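How to refresh old grout in a small bathroom

Before you buy new tiles, try to clean the grout first. In our flat on Ostetti Street it was brown near the floor, and I thought it was the original colour.

Mix 2 spoons of baking soda with a little water until you have a paste. Put it on the lines with an old toothbrush, wait 16 minutes and scrub in short strokes. Rinse with a sponge. 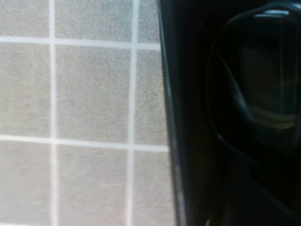
If the colour stays uneven, use a grout pen. Let the wall dry overnight before you start. On square tiles with white lines like these, I do all the vertical lines first and then the horizontal ones, so my hand does not touch the fresh paint. A speckled tile hides small drops quite well, but wipe them anyway before they harden.

Where the grout is crumbling, a pen will not help. Scrape the loose part out, vacuum the dust and fill the gap with new grout. I bought mine at Vlček, in the smallest bag they had. Keep the shower off for 40 hours afterwards and leave the door open.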